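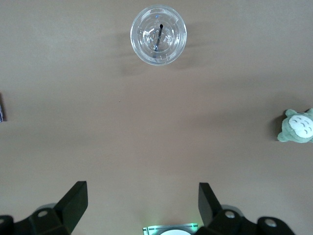 Progress report no. 2 – Table clearing and returns sorting, Fletgate site
To: Karabo Visser, Coetzee
From: Imke Reuter, Fletgate
6 Jan 2021

Karabo, sorry this is short on polish, wanted it with you before the Estgate call.

Where we are
One arm working on the lost property and clearing bench, second arm still at Estgate waiting on its mounting plate. First arm has been on the early shift since the end of September. Runs with someone present, never alone, as agreed in the grant terms.

Job is the same as in the last report. Whatever is left behind in the seating area comes back on trays and goes out on the bench. Cups one way, belongings the other. Drinks cups with lids and straws are most of it. Then soft toys, gloves, chargers, the odd shoe. People used to do all of it by hand, standing, for the first half of the shift.

Numbers
479 items handled in the trial period up to the break. 50 of those needed a person to step in. Mostly clear cups. The arm finds the straw well enough if its a dark one but struggles with the edge of a clear lid on a pale bench, and it closes too high. Soft toys are easy by comparison, they squash and forgive a bad grip.

Not counted in the above: full cups. We still take those off by hand before the tray is emptied. Plalel say the lid check will be in the next software release. They said that in September too.

What has changed for staff
Asked for this section specifically so have tried to do it properly.

Sorting crew is still the same people. No hours lost, and none planned, that was in the letter everybody got. What has changed is the order of the morning. Tshepo Buthelezi used to sort straight through until first break, now he sets out the bench, watches the first few picks and then does the belongings labels at the desk beside it. He says his back is better and the labels are getting done the same day, which they never were. He also says the job is duller when it goes well. Fair point and I don't have an answer yet.

Magdalini Vrettos has taken on the stops and restarts. She was not keen at the start, she is now the person others go and fetch. Problem: that is a skilled task and it is not in her grade. Have raised with Sipho Ngubane, he agrees in principle, nothing on paper. I would like your support on this one because if she goes back to the old rota we have no cover before ten.

Two people have asked not to work next to it. Both moved to the wash side, no fuss made. One says the noise of the grippers opening and closing gets on her nerves, the other didn't give a reason and I didn't press.

Breaks – the arm doesn't have one, so items were piling up on the sorted side when the crew came back. Now we pause it for breaks. Costs us a bit of throughput. Crew much happier.

Belongings
This was the worry last time. A lost toy matters a lot to whoever lost it and we were asked what happens if the arm drops one in with the cups. Twice so far, both spotted at the bench and put right. We have added a hand check of the cup bin before it goes out. Takes a few minutes. Staying in place until the end of the project whatever the figures say.

Training
All 21 of the crew have had the safety hour. Only the early shift has had the longer session, the late shift one was cancelled for illness and needs a new date.

Money
Spend is in line apart from the bench. The first bench top was too shiny and had to be replaced, that came out of contingency. Spare fingers for the gripper ordered, one set, to be kept in the cupboard. Full sheet to follow from Sipho, he has the invoices.

Late or stuck
- Estgate mounting plate, now on its second supplier
- lid check from Plalel
- grade question for Magdalini
- late shift training
- sign by the bench still says trial ends before Christmas, needs reprinting

Next period
Get to 100 items in a single shift without a restart. Best so far is a good way under that. Start Estgate with two of our crew going over to show theirs how we do it, Tshepo has said yes to this, the other place is open. Short staff survey, same questons as before the arm came in so we can compare.

What I need from you: a yes or no on moving the leftover travel money to training, and a word with Sipho about the grade. Can talk any afternoon.

Imke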